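**Call for participants: Praver two-arm manipulation team, spring season**

November is recruiting month for Praver, the student robotics project at Junddale Technical College. We are filling 2 seats for the coming season, open to any enrolled student with one programming course completed.

The season task is order picking in a small snack shop. Two arms share one tabletop and move sandwiches, bottles and bars from baskets, racks and stepped shelves to a tray. Soft wrapping and clear plastic account for most failed grasps in our logs.

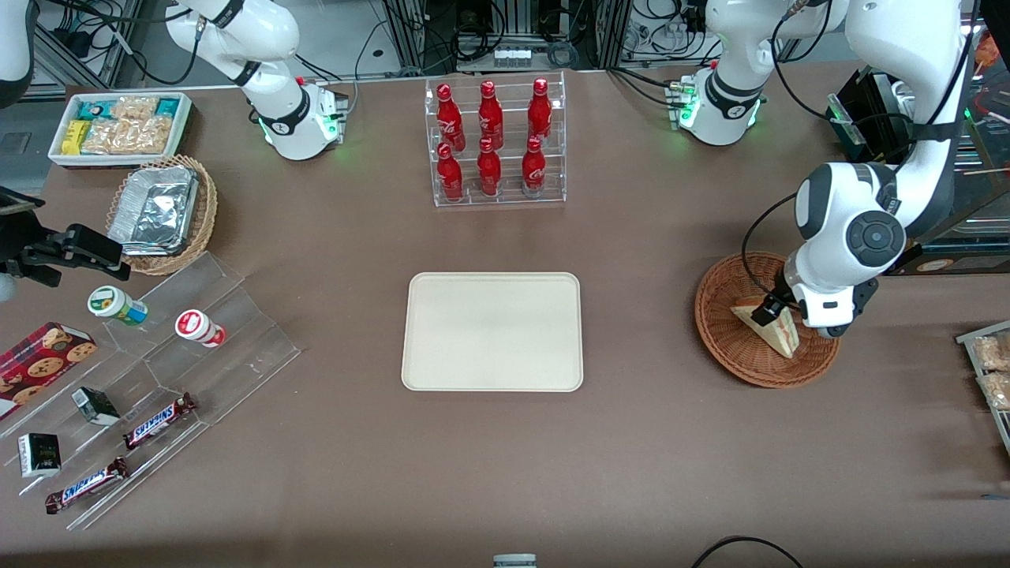

New members start on teleoperation and labeling, then move to one of two groups: grasp planning or arm coordination. The October data set holds 3,735 recorded picks — reviewing these is the first assignment.

Requirements:

- Working knowledge of Python
- 11 hours per week, including one evening session
- Completed lab safety form before the first session

Experience with ROS or motion planning is useful but not required. Course credit is available through the Fodor Lab.

To apply, send a one-page summary of a project you have built or repaired to Sombat Boonyarit, project lead, Fodor Lab front desk. Code samples are limited to 50 lines.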